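Binport Hand-Held Gripper Kit: Frequently Asked Questions

What does the kit include?
A pair of hand-held grippers, the marker cubes, a charging dock and a license for the Tamihana recording software.

Can one operator use both grippers?
Yes. Most tasks recorded with the kit are two-handed. Office furniture is a good first subject: a chair back is wide enough for both sides to close on and heavy enough to show a weak grasp.

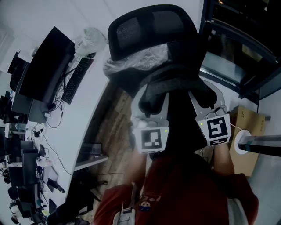 Start with slow motions and keep the printed faces of the markers turned toward the head camera. Tracking resumes on its own after a short loss. If a marker stays hidden for more than 2 seconds, the software flags the segment for review.

How much does each gripper weigh?
760 grams. Operators new to the kit should stop for a rest after 35 minutes.

Does the room need special lighting?
No. Ordinary ceiling tubes are sufficient. Close the blinds if sunlight falls directly on the work area, and recalibrate after moving to another room.
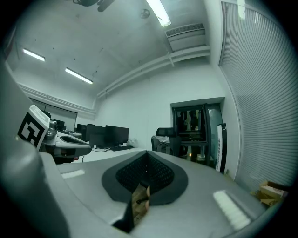

View from a gripper camera in an office, blinds closed.

How many recordings fit on one card?
70 at default settings. Files are copied over the dock.

Who handles repairs?
Wilteck. Send the serial number and a short fault report to Shona Quinlan at the service desk. Finger replacement does not affect the warranty.

Last revised 16/11/2024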